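Diary > Autumn > Wernside

05/10/2022

I slept badly because of the rain on the roof window, and I was on the early bus to Wernside before it was properly light. The bus goes the long way now, past the Nalley turning, where the road is open again on one side only. I read three pages of my book and then looked out of the window.

I want to write down something about the table, as it has taken so much of my week. The old paper was in a bad state. It had a tear at one corner and a stain which I am afraid was my tea. So on the first two days of the week I took everything off, pulled up the old tape and put down new brown paper. The paper comes from Karpenko, the packing shop behind the station, and one roll was £9 (last year it was cheaper, I am sure of it). It is stronger than I expected. When you pull it flat it makes a noise like a small thunder.

After the paper comes the tape. I have learned that I am not a patient person with tape. I measured the first line with the long ruler, and the second one also, and then I believed that my eye was good enough. My eye is not good enough. If you look quickly you see a nice grid of blue squares, but if you look for a longer time you see that the lines walk a little, and there are wrinkles where I stopped to change my hand. In my language we say that such a line was drawn by a hen. I thought of doing it again. I did not do it again.

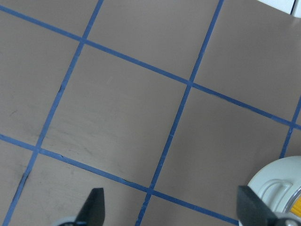 My blue lines. The edges are as straight as I could make them.

At lunch I had soup from the machine downstairs and an apple. It was 61 pence for the apple, and I counted it out in very small coins, to the sorrow of the lady at the till. The soup was called vegetable. I could not say which vegetable.

In the afternoon we had the kitchen things on the table. I like them very much and I am a little ashamed how much. There is a cooking pot in mint green with two small handles, and it shines so much inside that you can see rings of light in it. There is a round glass lid with a steel knob. And there is the corn, which is a toy, very yellow. My grandmother grew real corn behind her house and we children had to pull off the silk, which stuck on our fingers and later on everything else. I had not thought of this for years. Then I stand in a work room in another country and look at a toy, and I can smell her kitchen.
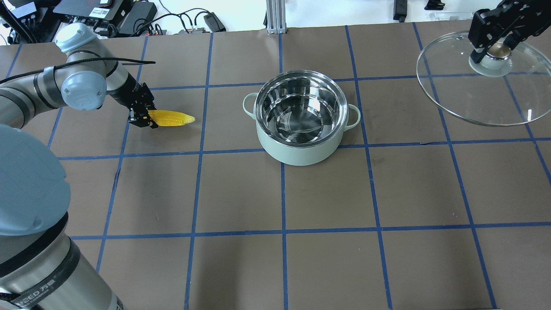

I decided on the way home that I will buy such a pot for my own kitchen. Mine at home is grey and heavy, and the handle has been loose since the spring. The green is a friendly colour to see in the morning. There was one a little similar in the window at Tukaner, but that one had a long handle like a saucepan, and I do not have the space to hang it. I should measure the shelf first. I always say this and then I go to the shop without measuring.

The other thing that must be written is the side desk. All the effort goes into the table with its clean paper, and everything that has no place goes to the desk. A mug, a mouse, a pen, a drink can which is lying on its side. Cables also, always cables. I told myself that before the end of October I will bring a tray or a box for the small things. I found a pair of rubber rings there and I still do not know what they belong to. I left them where they were, in case another person knows.

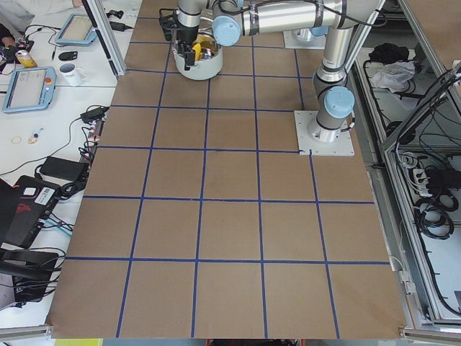

The bowl at the far side with the shiny things in it. The desk is on the left, and I say no more about the desk.

I came home at seven. The heating is making its knocking sound again. I cooked rice, too much of it as usual, around 900 grams when it was finished, and I have put the rest in the fridge for tomorrow with an egg. Then I rang home and we talked about the weather there, which is still warm, and about the dentist. I did not mention the corn, but I think I will ask next time if the house still has the garden behind it.

My knees hurt from leaning on the edge of the table. Tomorrow I must remember: scissors, the good ruler, the library book (late already), stamps.

Recent entries
The bus and the Nalley turning
A coat for the winter, second attempt
What I bought at Karpenko
Plum cake without plums
Rain on the roof window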